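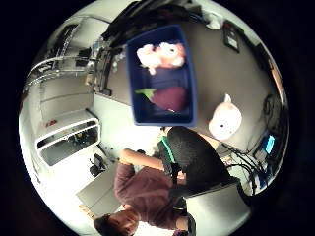
Bench notes, January, written up at ten past four with tea going cold next to me. The question Tamara Lysenko keeps putting to me over lunch is whether a machine can tidy up after a toddler yet, and I keep saying "nearly" and she keeps laughing. So this month it's toys, toys and more toys! Pick it up, put it in the bin, go and get the next one. Plush is a proper pig of a job compared with the bottles and boxes we did for Stetden. Take the aubergine lying on its side in the blue bin: stalk at one end, fat round body at the other, and a totally different squash depending on where you grab it. The pink and white ones are worse in their way, because two of them pressed together look like one big lump (to me as well, if I'm tired), and the planner goes for the seam.

Anyway, numbers for the log. We've got 337 logged picks in the set now, and I went through 175 of them by hand this morning. Of those, 102 were clean first time – closed, lifted, dropped where it should be. The rest were a mix of slips, double grabs and a few where it shoved the toy along and then picked up thin air, very pleased with itself.

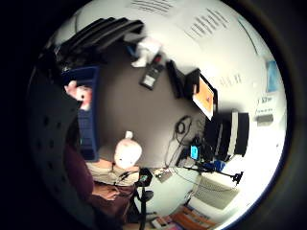 The double grabs bother me most. If you ask for one toy and get two in the bin, the Karpenko scorer counts it as a success, and I don't think it should. Fine for a messy bedroom, I suppose! Hopeless on a shop floor, where somebody is packing orders and one customer gets both rabbits. I've asked for a separate flag for it. Until then, please write "double" in the comments column, spelled the same way each time (I found three versions yesterday, one of them mine).

Long fur is its own headache. The Ullmont pads grip short pile nicely but on the fluffy stuff they close on hair, the force reading says yes, got it, and the toy stays where it was. I tried closing slower and it made hardly any difference. Going in deeper did help, though then you're pressing on the table and the arm complains.
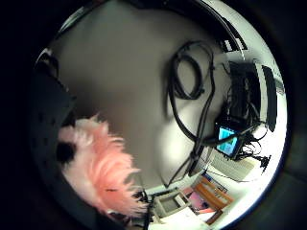 Long pink fur, with the coiled cable and the small screen beyond it.

Which brings me to cables. A household is full of them and so are we. Every time I think the toy problem is nearly done I remember that a real living room has a phone charger under the teddy. Tamara reckons cables should be a "do not touch" class and that's that. I'd like at least to try pushing them aside, but she's right that we haven't the picks to train it, so do-not-touch it is for now. Grumble noted.

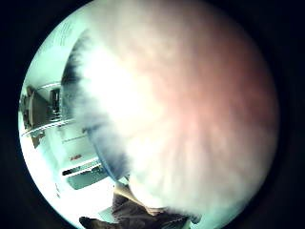 3 min read

Cloth next, and I'm far less cheerful about it. Anything that crumples has no shape to learn, and the Tuselska folding routine still wants the item laid flat and square before it will start, by which time you've done the hard bit yourself. I ran it 27 times on tea towels and got a decent half fold now and then, and a decent quarter fold never. My gran could do it while talking on the phone.

So, chores: toys into a bin, I'd say yes, if you're patient and don't mind putting the odd one in yourself. Laundry, no. Shop-floor picking of soft goods is somewhere between, and depends on the double-grab business getting sorted.

To do: re-score the doubles, swap the left pad, ask Tamara for the other sack of short-pile toys, and try the aubergine stalk-first with the slower approach. Also find out who has my good scissors.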